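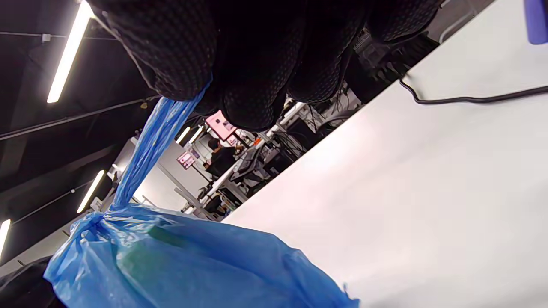
I picked used hybrid batteries for my term project mostly out of selfishness. My car is a Pavura hybrid, a hatchback that Pavberg stopped making a while back, and it has 95 thousand miles on it. In April the dash lit up with a battery warning on my way home from class, and I spent that evening reading forum posts instead of studying for my statics midterm. By midnight I had three completely different answers about what a fix would cost and a pretty good idea for a project proposal (the midterm went okay, thanks for asking).

So the question I set myself was this: if you own an older hybrid and the battery is getting weak, should you buy a new pack, buy a rebuilt one, or swap out the bad modules yourself? I wanted an answer a student could use, with real quotes and some real measurements from my own car.

## A little background

The Pavura uses a nickel-metal hydride pack that sits under the back seat. It's a lot of small modules wired in a row, and that row is the whole problem. Since the same current goes through every module, one weak one drags the rest down. The car's computer watches blocks of modules, and when one block sags too far below its neighbors during hard acceleration, you get the light.

Heat is the other big thing. The pack is cooled by a fan that pulls cabin air through a vent next to the rear seat cushion. If that vent gets blocked with a jacket or clogged with dog hair, the modules in the middle run hotter than the ones on the ends. My reading said the middle ones usually go first, and I wanted to see if mine matched.

## What I did

I split the work into two parts. The first was prices. I asked for quotes on three options, all for the same car and the same zip code:

| Option | Source | Price | Warranty |
|---|---|---|---|
| New pack, installed | Pavberg dealer | $3,884 | 36 months |
| Rebuilt pack, installed | Turnivus | A little under half the dealer price | 12 months |
| Matched used modules, install yourself | Ahonen | $469 | 90 days |

I left the Turnivus number vague because they asked me not to print it. Their quote depended on what condition my old pack came back in, and they said people would hold them to it. Fair enough!

The second part was logging. I bought a cheap plug-in reader that sends block voltages to my phone, and I drove the same loop over and over: out of the campus lot, up the long hill by the water tower, down the other side with a lot of braking, then back along the flat road. I logged 600 miles that way. I listened to so many podcasts. I kept the air conditioning on the same setting each time, and I started every run with the car parked in the shade for an hour first, so the pack wouldn't start out already warm.

I did not open the pack. My original plan had me doing the module swap as part of the project, but the department wouldn't sign off on it without somebody certified for high voltage work in the room, and I couldn't line that up before the deadline. I was annoyed for a day or so. Then I read more on what that voltage can do to a person and got a lot less annoyed.

## What I found

On the flat road, all the blocks looked nearly identical. If I'd only logged there I would have said the battery was fine and the warning light was a glitch. The hill told a different story. Partway up, one block near the middle of the pack dropped well below the others, and it kept dropping as long as my foot was down. Its neighbor did the same thing, just not as badly. On the way back down, those same two blocks shot up faster than the rest while the car was charging. Low under load and high under charge is what you'd expect from modules that have lost capacity, so that fit nicely with what I'd read.

The middle-goes-first idea held up too, though one car is one car and I don't want to make too much of it.

I also pulled off the vent cover and cleaned the fan, which had a felt-like mat of lint over most of the intake. After that, the pack temperature at the top of the hill came down noticeably on hot days. The voltage sag did not improve. Cleaning the fan probably slows the damage, but it can't give back what's already gone. I really wish I'd done it when I bought the car.

Fuel economy was the surprise. I expected it to be terrible, and it was only slightly worse than what I'd written down the year before. The engine just runs more often on hills. If it weren't for the light I might have kept driving for months without noticing.

## So which one?

For a car as old as mine, the new pack is hard to defend. The dealer's price is more than I'd get if I sold the car tomorrow. It would make sense for someone planning to keep the car for many more years, and the longer warranty is worth something, but that person isn't me.

The module route is by far the cheapest and it's the one the forums love. My worry is what people there call whack-a-mole. You replace the two weak modules, everything is great, and then the next weakest ones give out the following summer. Every repeat means taking the seat out again and paying for another batch. You also need the right gloves, the right tools, and a way to charge and balance the new modules against the old ones, and by the time I'd priced all that out the gap to a rebuilt pack was a lot smaller than it first looked.

That leaves the rebuilt pack, and it's what I'd recommend for a student with a car like mine. I'd ask the seller two things before paying: do they test every module under load, and who pays labor if it fails under warranty? Turnivus said yes to the first and took a while to answer the second (they cover it, but only if they did the install).

## Things I'd do differently

I'd get a second car. Even one other Pavura with a healthy pack would have given me something to compare against, and I only thought of posting on the campus ride board in the last week. I'd also log outside temperature with a proper sensor, because I was using the dash reading, and it lags a lot after the car has been parked.

My spreadsheet needs work too. I changed the column order halfway through and had to fix a bunch of rows by hand. The cleaned-up version is in the project folder along with the raw logs, and the tab labeled "hill only" is the one to look at first.

I've put down a deposit on the rebuilt pack. The install is set for the week before fall classes, and I'm going to run the same loop again once it's in.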